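I met Hedvika Matoušek at four in the afternoon, which she told me is the only hour of the day when a baker is any use to anyone. Before that she's working or asleep, and after that she's thinking about going to bed. She'd brought half a rye loaf in a dish towel and put it on the table between us before she even sat down.

If you've ever had the dark bread at Kadlec, you've had hers. She's been there six years, and before that she sold insurance, a job she describes as "talking on the phone with a headache." I wanted to ask her about sourdough, mostly because mine has been terrible for as long as I've been making it.

"Everybody wants to talk about the starter," she said. "They give it a name, they take it on vacation. It's flour and water! If you forget it in the fridge for two weeks, feed it and move on."

So what do people get wrong at home?

"They don't wait. The recipe says four hours, so they give it four hours, and their kitchen is freezing. The dough doesn't know what the recipe says." She tapped the table next to the loaf. "I look at the dough. If it's sleepy, I go do something else."

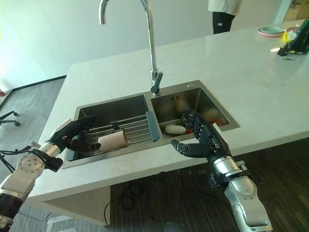 *Paper-towel tube on the dish rack, over the sink.*

She learned this from Svetozár Hrnčiar, who ran the ovens at Kadlec when she started and who sounds, from every story she told me, like a wonderful man to work for as long as you were never late. His wife Iveta kept the books and also, Hedvika says, had the better hands. "He would shape a loaf and it was fine. Then Iveta would walk by with a pencil behind her ear, shape one, and hers would stand up like a hat."

I asked if they were competitive about it, and she laughed for quite a while.

The Hrnčiars retired last September and moved out to Edeck, where they have a wood oven in the yard and (according to Hedvika) argue about it daily. She drives out when she can. The last time, Svetozár made her bake 198 rolls for a neighbor's wedding and then complained that she'd salted them like a city person.

"Had you?" I said.

"A little," she said. "City people like salt."

We got onto flour after that, and I'll spare you most of it, but she has strong feelings. She buys her rye from a small mill called Skustik and says it changes from bag to bag — one week it drinks water like crazy, the next it just sits there in a puddle. I would find this maddening. She finds it interesting, and I suspect that's why she's the baker and I'm the one with a notebook.

"If it was the same every day I would go back to insurance," she said. 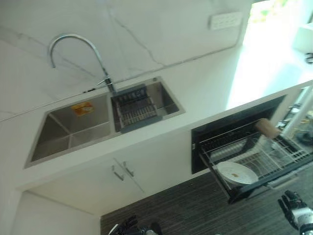
*The double sink and its gooseneck faucet.*

I'd also promised a friend, Yamuna Kaimal, that I would ask about baking without a Dutch oven, as hers cracked and she refuses to buy another one. Hedvika was all for it. Put a heavy tray in the oven and let it get properly hot, she says, slide the loaf on, and turn a big metal bowl upside down over it. Take the bowl off halfway through. She did it that way for years in a rented room with an oven so small that the bowl touched both sides.

And the crust?

"The crust is good! Maybe a bit ugly on one side. Who's looking at the side?"

She's less relaxed about slicing. Rye has to sit overnight, wrapped in a towel, and if you cut it warm she doesn't want to hear that it's gummy. I confessed that I have never once made it to morning. She gave me a look, then pushed the half loaf across the table and told me that one was already a day old, so I could go ahead.

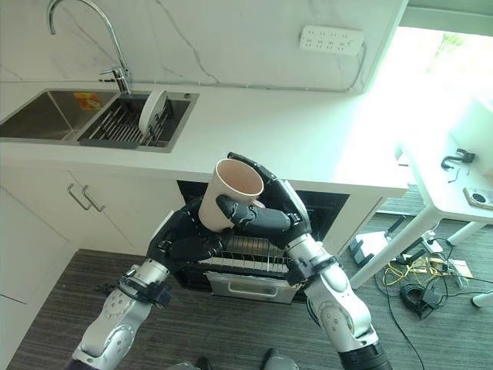

Rye dough is so wet that Hedvika doesn't really knead it, and she thinks this is where most home bakers panic and start throwing in flour. "It's supposed to be mud," she told me. You stir it with a strong spoon, scrape it into a buttered pan, smooth the top with wet fingers and leave it alone. She keeps a little water next to her for the fingers, and any cup will do, a plain tumbler with no handle like the pale pink one in the photo, as long as it's wide enough to dip into. Mine used to stick to me all the way up to the wrists. I tried her way the next morning and got it into the pan with only one word I wouldn't say in front of Iveta.

Before she left I asked what she's working on now, and she got a bit shy. There's a loaf with caraway and roasted potato that she's been making for almost a year, and so far the only person allowed to try it is Matvii Palamarchuk, who shares the early shift with her. He likes it. She doesn't trust him, because he likes everything.

"He eats the burned ones," she said, folding up her towel. "I need someone who complains. I'm taking it to Svetozár."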